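How a Small Oven Warms Food

Many kitchens have a small oven that stands on the worktop or table. It does the same work as a large oven, but it has less space inside to heat. The Drinbridge Learning Service has prepared this page for young readers who are starting to help with meals.

A plate and a basket are useful things to have on the table before cooking begins. The plate holds food, and the basket can carry bread or fruit.

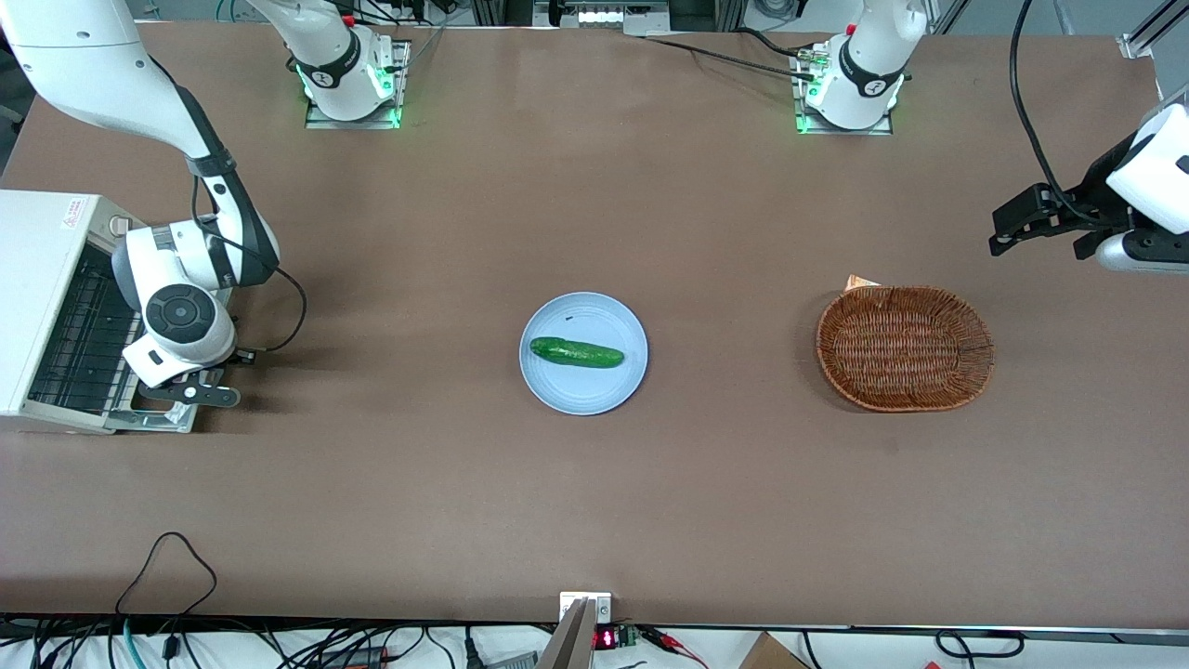 Roya Najafi wrote to us that her class at Pisgate keeps the plate well away from the oven, so that no one has to reach across a hot door.

Inside an oven of this type is a wire rack. Food rests on the thin rods, and hot air moves between them. Some ovens have a door that folds down flat, with a window for checking the food – the glass can become very hot. Not everything needs cooking. A cucumber may be washed and eaten cold.
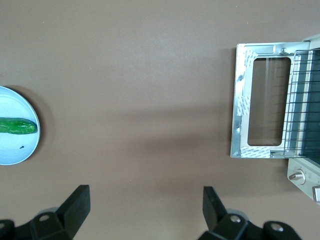
Why is the rack made of wire?
The gaps let warm air reach the food from underneath as well as from above.

Children must always ask an adult before using an oven.

Related pages
How a Kettle Boils
Washing Fruit and Vegetables
Setting the Table
The Sellthorpe Bread Oven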